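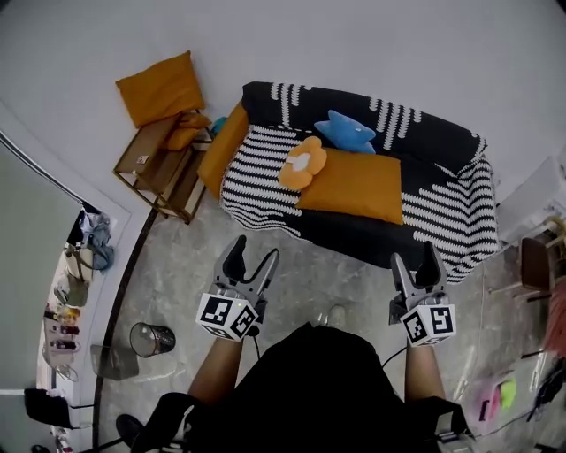
Fig. 1. Two hand-held grippers with marker cubes, sofa station.

Courses > Robotics Lab Practice > Handouts > Unit 5: Paying for It

Okay, budgets! I know, you signed up for robots and I'm giving you a spreadsheet. But every team I've had has priced the grippers to the penny and then forgotten the cables, so we're doing this one properly.

Start with what's in Fig. 1. There's a gripper for each hand, so you're buying pairs (and please, quote a spare pair, Gaetano Zanetti will ask you where it is). Each one has its own printed marker cube and its own cable. Put those on separate lines. Cubes get dinged, cables get stepped on, and you'll want to reorder them without buying a whole new unit.

Then there's the room. Sofa, throw, cushions, side table, wastebasket: somebody pays for all of that! I put soft goods under "consumables" and Ada Ferri puts them under "furniture," and we've agreed to disagree. Pick one and stick with it. 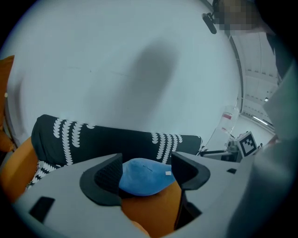
Fig. 2. Blue plush between the finger pads, seen from the gripper.

Now look at the finger pads in Fig. 2. They're my favorite line item, small and easy to leave out, and they're what touches everything. I'd plan on 10 spare pads per station for the term. Fuzzy stuff like that plush goes on the list too, and buy doubles, because stores stop carrying things right when you need a match.

For homework, take the Brokbridge worksheet and fit one full station under $3811, shipping included. Get quotes from both Andis and Holst, and leave 5 percent unspent. I mean it about the 5 percent! Last term's December orders ate ours completely. Drafts go to Agata Bianchini before lab.

Davina Skinner

Previous | Unit list | Next

Related handouts
Reading a Vendor Quote
Lease or Buy? The Ziltdale Case
Spare Parts Log (blank)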